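Standholm Opens Small Parts Sorting Room to the Public

Jul 23, 2021

STANDHOLM - The Zivevura workshop is opening its sorting room to the public this summer, and anyone with a drawer full of odds and ends is welcome to bring it along. The room has been used since April for putting mixed boxes of small parts back into order, and the waiting list has grown long enough that Zivevura is adding open hours and a second set of shelves.

Most homes have at least one of these boxes. Caps with no bottles, knobs from a dresser that went to a cousin years ago, board game pieces, screws, beads, the feet off a stool. Throwing it all out feels wrong (some of it is bound to be needed the day after!) and sorting it on the kitchen table means clearing up again before supper. The sorting room gives people a big table, good light and time to finish.

The way of working is simple. Parts are spread out on the tabletop in small groups, with space left between them, and a tray goes in the middle within reach of both sides. Whatever belongs together ends up in the tray first and in a labeled box after that. Groups stay out until the whole lot has been looked at, so a lid that turns up late can still find its container. We have seen people come in with one shoebox and go home planning the whole garage, and we love it.

The tables are large and plain brown, and we're very fond of them. Light colors show up well on brown, which helps a lot with little pieces, and there is room to push a doubtful pile to one side and come back to it later.

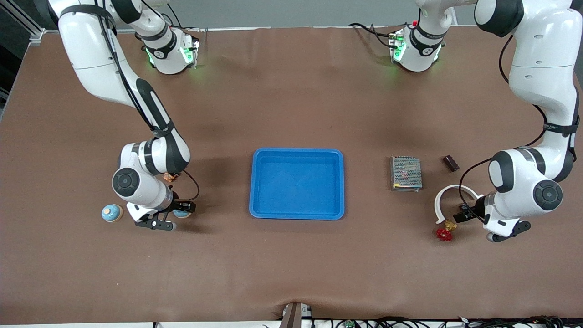
Stępień, one of the first to use the room after it opened in April, wrote to us that the hard part was deciding what counts as a pair, and that a whole evening went on lids alone before anything else got touched. Stępień also asked for more small boxes with clear fronts. Those have been ordered, and 100 of them will be on the shelves when the open hours begin.

Promach, the storage shop next door, is supplying the new boxes and the labels. The shop is also taking in clean, empty jars with lids at its front counter, and jars left there will be passed on to visitors who run out of containers halfway through. Please take the old labels off first if you can.

Open hours come in blocks of two hours, and each block has room for 17 visitors. Children are welcome with an adult, though the smallest parts stay on the high table. There is no charge for the table. Boxes can be taken home for a small fee, or visitors can bring their own: egg cartons, cookie tins and muffin pans all work very well.

Anything left over at the end goes into the swap bins by the door, where others can look through it. The bins have already given up a full set of checkers and a surprising number of curtain hooks, so have a dig before leaving!

Places can be booked at the Zivevura front desk in Standholm or by leaving a note at the Promach counter. Groups and clubs should ask at the desk for a block of their own. Visitors bringing more than two large boxes are asked to mention it when they book, so that a longer table can be kept free.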